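Home | What we do | The team | Join us | Contact

About Volteo

Hello! I'm Mafalda Mendes and I started Volteo with Hashini Sikder in a rented unit in Ulley, mostly because we were both fed up with robots that could only do one trick. We make examples for other people's robots to learn from. A person steers the arms through an ordinary household job from start to finish, we record the whole thing, and that recording becomes one example. Then we do it again, with the cans somewhere else, and again (you get very fond of fridges in this line of work).

We have 3 practice kitchens now and 126 jobs on our list, from wiping a worktop to putting the drinks away. Hashini looks after the list and I look after the arms, though she's a far better driver than I am – smooth, patient, hardly ever squeezes too hard.

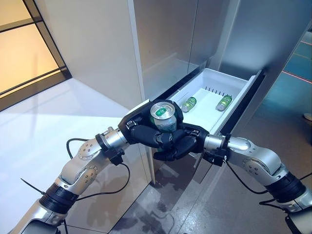

Both hands at the fridge drawer, with one can in the left and two lying in the bin.

Every recording gets watched back by someone who wasn't driving. We keep the fumbles too, labelled as fumbles, as a learning system needs to see a bad grip as well as a good one. Our drinks and fridge set, which we call Peixoto after my gran's old street, has reached 3606 examples and it's still growing!

We moved the office side over to Tivbridge in October, but the kitchens are staying put. If you'd like to have a go at driving, or you need a job recorded that isn't on our list, drop us a line. Mornings are best – the kettle's on and the arms are usually free.

Share this page | 3 comments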